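September, still on the quartet transfers

Box 2 of the Rautiainen tapes. Started 8:30, should of started earlier, machine needs a good while to settle and I keep forgetting.

Reel 3 first. Label says Adagio and Scherzo, it is Adagio, half the Scherzo, then a long piece of room tone with chairs, then the Scherzo again from the top at a different level. Second go is the better one. Cello much cleaner, first violin less sharp in the climb before the trio. Splice at the join is letting go, redid it. Leader tape brittle at both ends, replaced.

Speed: the A from the tuning before take 1 reads way low against the piano reel from the same box. Piano reel could be the wrong one of course. Don't correct anything until both have been played on the other deck.

Azimuth – set by ear on the viola line in the Adagio, then checked on the scope. Ear was close. Left channel still duller than right. Head cleaned twice, no change, so its on the tape.

Levels for the flat transfer: peak at the end of the Scherzo, lots of room above. Leave it. No noise reduction on the archive copy, I know I say this every time, but the Skoderach job came back with the bow noise scrubbed off and the whole thing sounded like an organ.
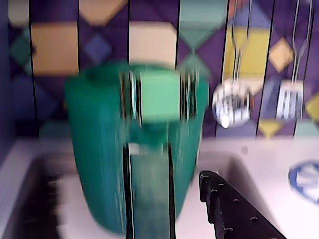
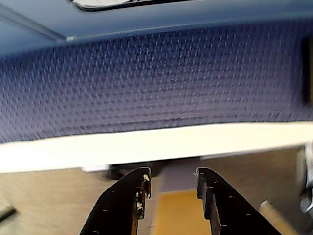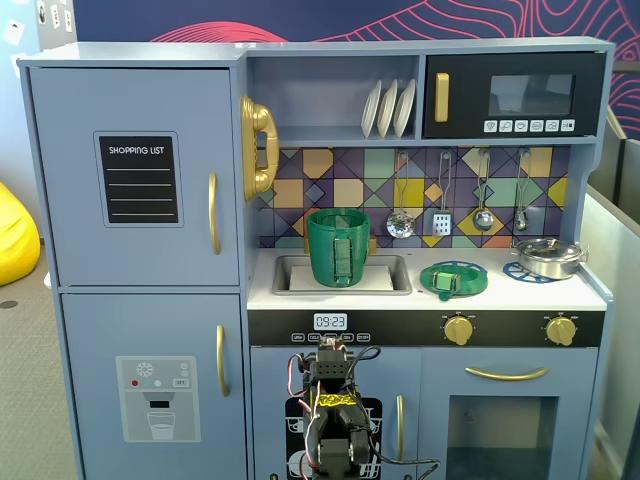
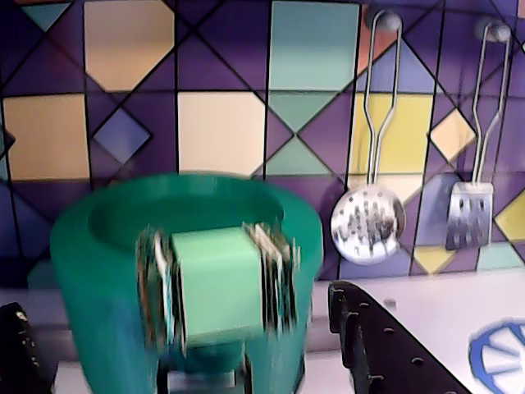
Booklet text for Flavura next. They want the works list, timings, and a note on sources, and the draft they sent has the movements of the second quartet in the wrong order (Scherzo is second, not third, the manuscript parts are clear on it). Also want a one page insert for the schools pack with a kitchen sounds exercise, kids hum the theme and tap it out on whatever is in the play corner. My suggestion for the drawing on that page is a toy kitchen, light blue-gray, gold phone handset hanging on the side wall of the shelving, three white plates standing up in a row on the open shelf. Plates could stand for the upper strings, and the phone can be the cello, why not. Shopping list panel on the freezer door has four lines, that gives one short of a staff, so somebody adds the fifth. Sent that over, no reply yet.

After lunch: reel 4. Shed badly in the first pass, brown dust all over the guides. Stopped at 180 seconds. Not risking another pass until it's been baked. Put back in the box with a note on the lid – DO NOT PLAY.

Reel 5 fine. Finale complete, one take, no edits. Page turn right before the coda, loud, and a cough that lands on the rest. Keep both. The tempo is quicker than the printed marking and much better for it. Marked the coda entry on the cue sheet.

File count on the drive is 968 including the Pindik test transfers, which can go once someone has listened to them against the originals. I have not. Folder names are a mess, some with reel first, some with work first. Reel first from now on please.

To do
– bake reel 4
– piano reel on the other deck, read the A again
– more leader tape, nearly out
– timings to Flavura, with the room tone left out of the Scherzo total
– viola part, second quartet, bar before the trio: natural or flat? recording plays natural, copyist wrote flat. check score
– left channel on reel 3, try the other head block befroe giving up

Stopped 5:40. Deck off, covers on.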